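Open day at the Zurura housewares building
9 May 2025

Zurura opened its building to the public this month for the first time since moving out of the old Sison mill. The company makes and sells small things for kitchens and tables: coasters, jar lids, trays, mugs. I buy for a gift shop with one narrow window, and I went to see the stock in person before putting in a summer order.

Parking is behind the building, on gravel, with a sign that points the wrong way if you come from the Drotari side. The entrance is up 3 steps. There is a ramp at the loading dock, but you have to ask for it. Visitors sign in at a desk, take a paper badge and wait in the hallway until the next group is called. Admission was free. My wait was short and the hallway had chairs.

The tour starts in the storeroom. Shelving runs up to the ceiling and the cartons are marked by material first and color second, so rope and rattan goods are at one end and ceramics at the other. Our guide said the building holds 400 different items, counting each color separately. Breakable goods stay on the lower shelves. I asked about returns from shops and was told that cracked lids are a bigger problem than cracked mugs, mostly from being packed flat against each other with no paper between.

After that comes the weaving room. It was quieter than I thought it would be. The coiled coasters are started from the center and worked outward, and the hard part is keeping the last round from pulling tight, which makes the whole piece cup. A basket of rejects stood by the door with a sign saying visitors could take one. I took a rattan one that rocks a little on the table. It is fine under a plant pot.

The wood room was closed for the day, with the door open and a rope across it. You could smell the oil finish from the hall. The guide handed around an unfinished lid and a finished one so we could feel the difference in the rings.

The last stop is the counter room, where goods are set out together the way a shop or a household might use them. I spent most of my time there. The counter is red-brown marble, which is a strong background, and it showed me quickly which pieces hold up next to others. Two wooden lids, one large and one small, went with everything. The off-white rope coaster with the colored zigzag stitching looked better than it does in the catalog, where the stitches can hardly be seen. The light blue knitted one is plainer and would suit people who already have patterned mugs.

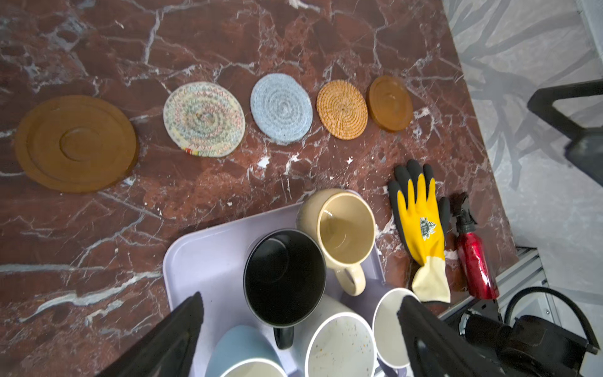
One visitor, Zemow customer for years by the sound of it, said that knitted coasters are a mistake under anything hot and wet, that they soak through and leave a ring on wood, and that she only ever buys rattan now. The guide answered that the knitted ones are meant to be washed often and that most people own more than one set. Neither seemed to persuade the other. I have had both complaints and repeat orders for knitted coasters at my own shop, so I will keep the order small.

The mugs were easier to decide on. The cream one has a matte, slightly speckled outside and a smooth beige inside, and I liked it best. The white one with brown and orange flecks inside is more of a gift piece. Black sells steadily for me and I will reorder it. I had not planned to buy trays, but the lavender one with the raised rim is a good size for a bedside table, and I put down 2 to try.

Orders can be placed at a desk by the exit. The form is on paper and asks for item numbers, so write them down as you go, because there is no list at the desk. Mine came to 23 pieces. Delivery is by their own van inside the county and by carrier beyond it.

Coffee was served in the yard afterward, in paper cups.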